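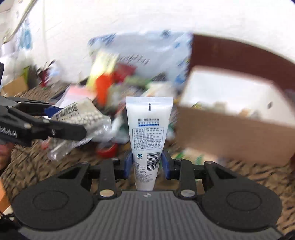

Dirnmont Expands Hand-Guided Training for Packing Robots

Friday, August 21, 2020
By Evanthia Economou

VOMUNTHORPE – The automation firm Dirnmont has announced an expansion of its program for teaching robots to sort and pack small household goods by human demonstration. The work is carried out with hand-held grippers that operators carry from item to item, and it will continue at the company's Vomunthorpe site through October.

Under the program, an operator picks up an object with the gripper, moves it and releases it in the usual way. A camera on the tool records each movement, and the recordings are later used to train a robot arm fitted with the same type of fingers. No arm needs to be present while the demonstrations are made.

The company said it had collected 282 demonstrations to date and intends to reach 1000 before the first trials on a packing line operated by Bromel, a mail-order supplier. Sessions are limited to 90 minutes, after which operators are required to rest.

Goods of the kind ordered by mail were selected for the first stage. A squeeze tube must be held firmly at the sides, while a clear bag of cotton swabs shifts in the fingers as it is lifted. Work surfaces are left crowded with boxes and packets so that the recordings reflect ordinary conditions.

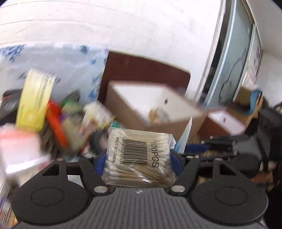
İlker Avcı said that soft packaging had proved the slowest part of the work, and that new operators tended to close the fingers too quickly. He added that a hurried demonstration is removed from the collection and repeated – a practice the company does not plan to change.

Remote control of a full-size arm was tested earlier in the year with equipment from Nikolaidis. That method remains in use for heavier cartons, which are handled at a separate station.

Comments (2)

packline_dan
Will Bromel keep its current packers during the trials? The article does not say.

M. Orr
We tried the remote control method at our plant and the delay made small items very hard to pick up. The hand tool sounds easier on the wrist too, depending on the weight.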